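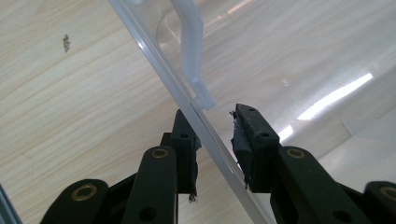
One reader of the last edition wrote in to say that the chapter on leveling had cost her a Saturday's worth of patience and a good dish towel, and could the steps please be put in the order a person would do them. They have been.

4.2 Leveling the Erkora dehumidifier

Tools: the Heneck wrench from the parts bag, a flashlight, a saucer of water if you own no level.

1. Unplug the unit. The fan will coast for 12 seconds and sound offended.
2. Slide out the bucket and set it aside, somewhere you won't step in it.
3. Tip the unit back and find the four feet. Three turn freely. The fourth is the one you need.
4. Turn each foot clockwise until it stops, then back it out 11 half turns.
5. Stand the unit up and check it front to back, then side to side.
6. Adjust one foot at a time. Adjusting two at once is quicker and will bring you back to step 4.
7. Replace the bucket. It clicks. A thud means the float is caught; see 4.5.

CAUTION: Leave the unit upright for almost 79 minutes before plugging it in. Reading the warranty card uses up four of them.

NOTE: Carpet counts as a floor only if it is short. On deep pile, use the Isedlow base plate, sold separately, like most things worth having.

If the unit still walks across the room at night, go to 4.3, Securing the Unit.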